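Gaber 2 review: a task planner that knows when to stop

Tested on: two-arm tabletop cell, footwear sorting
Price as tested: 769 for a single-seat licence
Verdict: buy it for the planner, put up with the rest

Gaber comes from Stundby, a firm whose previous product, Rodine, was a motion planner with the temperament of a bus timetable. It was accurate on paper and you learned not to rely on it. Gaber sits a layer higher. You tell it what you want moved and where, it breaks the job into steps, hands each step to an arm and keeps an eye on how things are going.

Installation took most of a morning. The installer wants its own copy of everything, including several things I already had in a newer version, and the setup wizard asks for your table height on three separate screens. I gave it the same answer each time. It seemed pleased.

The job I set it was slide sandals and a big red plastic bin, over and over. Black sandals are a mean choice for a black gripper, and the bin has tall walls, so any view from low down loses whatever is inside it.
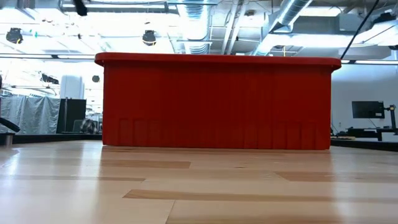
The bin from table level. Its contents are anyone's guess.

Most planners I have used treat a hidden object as a missing one, and go off looking for it with great energy. Gaber keeps a belief about each item, with a confidence score that drifts down while it can't be seen. Once the score falls below a threshold it asks for another view before planning the next grasp. The default threshold is far too nervous. I lowered it to 69 and the constant rechecking stopped.

Over the whole test it logged 1,106 grasp attempts, and the log is the best thing in the box. Every attempt gets a plain sentence saying what was tried and why it was given up, if it was. "Strap edge unclear, trying heel" is worth more to me than a page of joint angles.

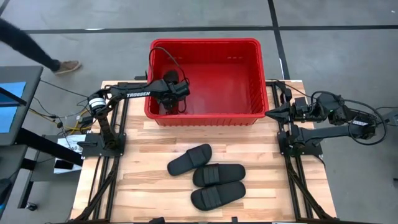
Sharing work between two arms is where the money goes. Gaber books space in the bin for one arm at a time and parks the other, which is slow but has yet to cost me a gripper. There is a setting called Overlap that lets both in together. I tried it before lunch and switched it off before lunch.

Now the grumbles. The timeline view can't be zoomed with the mouse wheel, only with a slider the width of a matchstick. Undo works on steps but not on settings. The calibration tool is Rodine's with a fresh coat of paint, and it still forgets the left arm if you close the window in the wrong order.

I also ran the same job through Cistach, which costs less and has a far nicer screen. It plans faster. It also replans the entire job every time a sandal shifts, so on a pile of them you spend a lot of time watching a progress bar think. If your parts stay where you put them, save yourself the difference and get that one.

Support answered my question about the left arm in a day — with a link to the page I had quoted in my question. An update is promised for August, and the release notes mention the slider.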